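Rescoring the Sudier reading set

2/11/24

I spent most of August rescoring three question-answering models on Sudier, the small reading comprehension set I put together from local newspaper archives. The scores I posted earlier were too low, and the fault was in my script.

The test split has 1214 questions. Each one comes with a passage and one or more accepted answer spans. The usual exact match score lowercases both strings, strips punctuation and drops the articles before comparing them. My script did these steps in the wrong order. It dropped articles first, while the text still had its capitals, so "The Ollosville Bridge" kept its article and "the Ollosville Bridge" lost it. Any prediction that started at a sentence boundary was then marked wrong against an answer taken from the middle of a sentence.

The fix is one line moved up. Lowercase first, then punctuation, then articles, then collapse the white space. I also added 14 small test cases, most of them built from pairs the old script got wrong. The token overlap score used the same cleaning function, so it was off too, though by less, as a single extra token costs little on a long span.

A second problem was in the spans themselves. Character offsets were computed on the raw text, and the loader then normalized the Unicode before slicing. Passages with composed accents shifted by one character for each accent before the answer. In the Bristalthorpe part of the archive this hit nearly every passage with a French surname in it. I now store the offsets after normalization and check on load that the slice equals the stored answer string. If it does not, the loader stops with an error. Printing a warning was no use, as I had been scrolling past warnings for weeks.

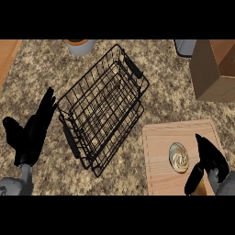 Passage length was the last thing I looked at. The models take a fixed window of tokens, so a long passage is cut into overlapping windows and the best span over all of them is kept. With too small an overlap, an answer that sits on a cut is never seen whole. Think of a grid of parallel rods and cross-wires laid over speckled stone, as in that wire basket: most of the speckles show through the gaps, and the ones under a wire are hidden in part. A larger overlap amounts to laying the grid down a second time, shifted, so that what was under a wire the first time is in the open the second. I set the overlap to be longer than the longest answer in the set and left it there. Run time went up, but this is a test set and it runs overnight.

The ranking of the three models did not change. The gap between first and second got smaller, and I would no longer call it a real difference without more seeds.

The corrected script is in the Hrynyshyn folder of the repository, next to the old one, which I have kept so the earlier numbers can be reproduced. Predictions are plain JSON, question id to answer string. An empty string means no answer – a missing id now raises an error and is no longer scored as zero.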